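**Wednesday, late morning, Flanano room**

Carrying on from the last page, where I ran out of space in the middle of complaining about the liners.

So, the liners. The Waltex roll is the wrong size for the mesh basket and I should have seen that before I ordered it, but the box said "small office" and I took it at its word. The bag goes in fine and then there's a great skirt of spare plastic all around the rim, which looks like somebody has dressed the basket for a costume party. Fold it down and it slides. Tie a knot in the side (Cosmin's trick, he does it at home) and it holds until someone throws in anything heavier than an envelope, and then the whole bag goes down with it and you have to fish it back up by the knot. We used 11 of them before I gave up, and I've put what's left of the roll in the kitchen drawer, where they fit the food bin beautifully. Nothing wasted, then, or not much.

Without a liner the basket is a different object. I like it a lot better. You can see through the sides, it weighs next to nothing (392 grams on the postal scale, I checked, with the scale wobbling on the windowsill), and it's easy to pick up by the rim with two fingers on the way out to the big bins. The trouble is what goes in it. Paper is fine. Pencil shavings come straight out through the mesh, as I found when I lifted it and left a little dotted trail all the way to the door. And anything with a drop of drink left in it is a real worry on that floor.

I do want to write down some things about the floor before I forget what Oana told me, since she's the one who dealt with Moldovan when it was laid. It's the light wood-look in the chevron pattern, and it's much tougher than I gave it credit for, but the joints don't like standing liquid. Wipe it up the same hour and you'd never know. Leave it overnight and the edges lift a hair, and then you feel it through your socks. (We are a socks office in winter. I'm not going to defend it.) The dark strip that runs across at the threshold is the one spot where dirt really collects, and the vacuum head rides right over it, so it wants going along with the narrow nozzle. I did that this morning and got a surprising amount of grit out, plus one of the tiny silver screws Cosmin had been hunting for since the start of February. He was so pleased he made coffee for everyone!

Now, where the basket lives. This is the thing we keep going back and forth on, and I'd like it settled before Tratorent come to look at the room.

We've had it in three places. First was behind the door, where it was tidy and where people forgot about it completely, so that the windowsill became the trash can in its place. Second was beside the TV stand, tucked close in next to the base. That was Oana's idea and a good one on paper, as the base is flat and heavy and nothing else can go there anyway. But every time the stand got turned for a meeting the basket got nudged, and by afternoon it would be halfway to the mural. The third place is out on the open floor in front of the white unit, where you can reach it from nearly anywhere, and I have to say that it has been the most used by far. You get red and white in it, you get paper, you get the wrappers off the biscuits. It collects what it's supposed to collect. 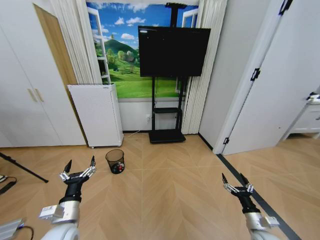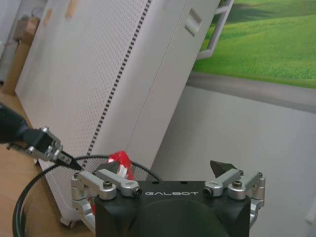 My own objection to the open floor was that it would look messy, a wastebasket sitting there like a guest who has come early. I've softened on this. Black mesh is a quiet sort of thing, and with the black TV stand close by it looks as if somebody matched them on purpose. Nobody did. The stand came from the old office and the basket came from a closet. But I'll take it.

Cosmin's objection is more practical. He says a basket in the open gets walked into, and he's right, he has walked into it, and since it's so light it simply tips and rolls. We tried a flat stone in the bottom for a couple of days. It worked very well as ballast and very badly as part of emptying the basket, since of course the stone goes out with the trash the first time you're not thinking. Oana went out to the big bin and got it back. She was nice about it. I've since looked at heavier baskets in the catalog, solid-sided ones with a rubber ring underneath, and they're handsome, but then you can't see how full they are from across the room, and seeing how full it is turns out to be most of why this one gets emptied on time.

What I'd like to try next is a bit of felt cut into a ring and stuck to the underside. It won't stop a proper kick but it should stop the sliding, and it will be kinder to the floor too. There's gray felt left over in the bottom of the craft drawer, the 28 centimeter squares, and one square should do it with a bit to spare. I'll need the fabric scissors. They are not in their place. If you are reading this, and you have them, please put them back and we'll say no more about it.

**Casters**

While I was down on the floor with the nozzle I had a go at the casters too, and they were worse than I'd expected. Hair, mostly, and lint, and a length of clear tape wound around so tightly that I had to slit it with a seam ripper. Once a month would be plenty if we kept to it. The white unit should be rolled forward a little each time and the wall behind it dusted – gently, and with an eye on the thin cable that runs along the floor there, which catches on everything. I'd love to see that cable clipped to the baseboard. Oana has clips. I've asked for the white ones.

When you push things back, please leave a hand's width from the wall. Someone had it hard up against the paint and there was a gray smudge to show for it. It came off with a damp sponge and a very small amount of dish soap, rubbed in circles, and then a dry cloth straight after.

**The mural**

Not strictly part of today's tidying, but it got dusted, so in it goes. I went over it with the long soft brush from the top down, sky first, and then the hill and the trees and the little house. No water on it at all, please. The printed surface marks if you so much as look at it with a sponge, and one day I'd like whoever takes over this notebook to have a meadow that is still green.

I was not in favor of the mural when it went up, and I've said so in this very notebook (see the entry with the coffee ring). I thought painted window frames around a printed sky would get old inside a week. And yet I find I look up at it quite a lot, especially in the gray part of the afternoon when the real windows aren't offering much. Visitors always start talking about the house. Where is it, who lives there, is it for rent. Oana tells them it's her aunt's.

**To do before Tratorent**

- Felt ring for the basket, once the scissors come home
- White clips for the cable
- Narrow nozzle along the threshold strip again, the morning of
- Wipe the outlet cover on the wall behind the TV stand, dry cloth only
- A second basket for the hallway, same black mesh if they still have it
- Put a cup for pencil shavings on the windowsill, with a lid

On emptying: we've been doing it whenever it looked full, and this has mostly meant me. I'd like to move to a fixed time, say just before we lock up at 7, with whoever is last out taking the basket along to the big bins and bringing it back. Bringing it back is the part that needs underlining. It spent a whole night outside last week and came in smelling of wet leaves.

Cosmin read this over my shoulder and wants it noted that drink cans belong in the recycling crate under the sink in the first place, and that the crate has a perfectly good label on it. Noted. I'd answer that the crate is a long walk from the far end of the room with your hands full, and that maybe the crate is what should move. We'll measure the gap by the door after lunch and see whether it fits.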